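Unit 5: Ripening and Storage of Fruit
Home Food Management, Lockwood Extension Evening Course
Notes by Barbara Zieliński

Last time we covered grains and dried beans. Fruit is harder to plan for, as it keeps changing after it is picked.

Fruits fall into two groups. Climacteric fruits go on ripening off the plant: apples, pears, bananas, peaches, mangoes, tomatoes. Non-climacteric fruits do not: grapes, cherries, strawberries, citrus. A sour grape on the day of purchase will be a sour grape a week later.
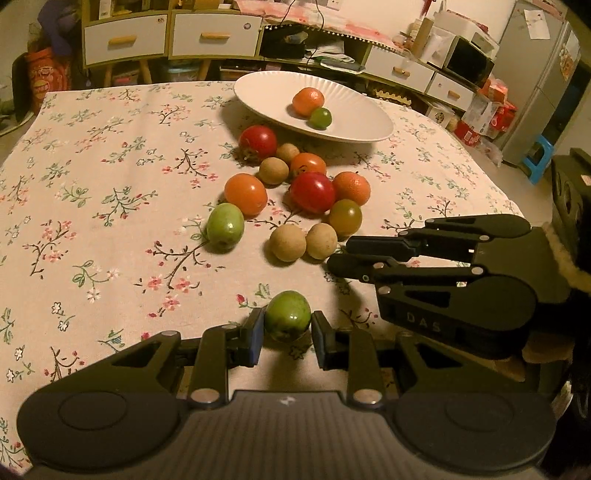
Ethylene is the gas that drives ripening in the first group. The fruit makes it, and the more it makes the faster it ripens. A closed paper bag holds the gas in. Cold slows the whole process down. Color is a fair guide for bananas and a poor one for many other fruits — a green skin with a few small brown spots, as on the round fruit over the flowered cloth, does not by itself tell you how ripe the flesh is. Use smell and a light press near the stem as well.

Storage rules to learn:
Ripen first, then refrigerate.
Keep apples away from leafy greens.
Wash just before eating.
Check the bowl daily and take out anything soft or leaking.

Bruising matters too. Broken cells brown quickly and let mold in. Sachiko Tsuji will cover this in the December session, along with canning.

Reading: Tratolari handbook, chapter on cold storage. Bring your pantry chart next time — the short version is fine.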